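People keep asking me if a machine can do the dishes yet. Short version: some of them, some of the time. A few posts on where I think it stands.

Loading a rack is the chore I know best. We ran 300 tries with plain dinner plates at the Urkstead shop and the arm did fine as long as every plate started in the same spot. Move the stack over a hand's width and it got a lot worse.

Wine glasses are still a no. So are lids, anything nested, and forks in a pile.

Shop-floor work is further along. Milovan Vidmar has a cell at Lalten that puts parts in trays all night. Same part, same tray, same light. A kitchen gives you none of that.

Speed is the other thing. Folding 5 towels took our setup 30 minutes in March. Amra Stojanović did the same 5 while she was on the phone. I would still take the slow version if it ran when I was out - it can't yet, someone has to stand there.

A lot of the practice now happens in simulation, and I think that's the right call. You can drop a simulated plate 746 times and sweep up nothing. My worry is the rooms are too tidy. Flat blue walls, one framed picture of a cloudy sky, a two-finger gripper with nothing in it. My kitchen has a junk drawer and a wet dog. I'd like to see more clutter in there before anyone quotes me a success rate for a home.

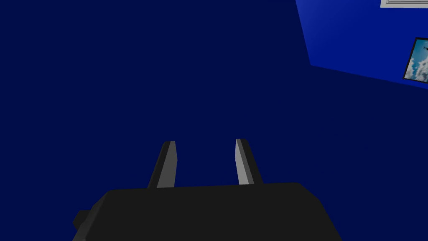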